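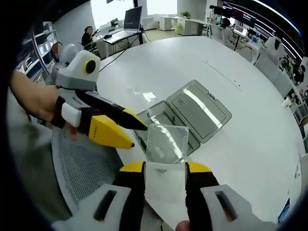

Falament – Vaga: técnico(a) de manutenção de garras manuais e célula de montagem

Local: Nestberg, presencial
Horário: tempo inteiro, entrada às 8h30
Início: outubro
Vagas: 2

A Falament procura duas pessoas para a equipa que prepara, afina e repara as garras manuais usadas na célula de montagem de caixas. O posto reporta a Denise Crabtree, responsável pela oficina.

A célula trabalha com peças leves de plástico: caixas com tampa articulada, folhas transparentes, encaixes pequenos. Cada operador usa um par de garras, e as duas têm de fechar da mesma maneira. Quando uma ponta está gasta ou fora do eixo, a folha escorrega ou entra torta na base e o registo tem de ser repetido. A função existe para que isso aconteça o menos possível.

O que vai fazer

Verificar as garras no início do turno: abertura, fecho, folga dos dedos, estado das pontas e da fita de mão.
Substituir pontas e almofadas gastas e anotar a troca na ficha da garra.
Limpar as lentes e confirmar a calibração das câmaras com o padrão da oficina.
Desmontar o mecanismo de fecho, lubrificar as guias e voltar a montar com o binário indicado na ficha.
Rever cabos e conectores e refazer os que estiverem danificados.
Manter 5 pares prontos a usar no armário e pedir peças à Courtois antes de o stock acabar.
Acompanhar os operadores à mesa quando comunicam uma falha que não aparece na bancada.

O que pedimos

Curso profissional ou técnico em mecatrónica, eletrónica, manutenção industrial ou área próxima. Aceitamos experiência equivalente.
Prática com ferramenta pequena e soldadura de conectores.
Leitura de desenhos técnicos simples.
Inglês suficiente para ler manuais e escrever uma nota de avaria. Parte da equipa não fala português.
Saber usar uma impressora 3D é uma vantagem, não uma condição.

Não é preciso saber programar. A calibração faz-se com um programa interno, que é ensinado nas primeiras semanas por Csaba Mészáros.

Condições

Contrato sem termo, com o período experimental previsto na lei. Semana de 40 horas, sem turnos noturnos. Subsídio de refeição em cartão e seguro de saúde após o período experimental. A formação inicial dura roughly três semanas e é paga como trabalho normal. O calçado e os óculos de proteção são fornecidos pela empresa.

Candidaturas

Enviar o currículo e um parágrafo sobre uma reparação que tenha feito do princípio ao fim, com indicação do equipamento e do defeito. Não pedimos carta de motivação. As candidaturas podem ser entregues na receção, ao cuidado de Saodah Sinaga, ou através do formulário desta página.

Quem for selecionado faz uma prova prática de manhã, na oficina: desmontar uma garra, encontrar o defeito e voltar a montá-la. Segue-se uma conversa com Denise Crabtree. Respondemos a todas as candidaturas, também às que não avançam.

Quem já se candidatou à vaga da Prudville pode voltar a concorrer e deve indicá-lo no formulário.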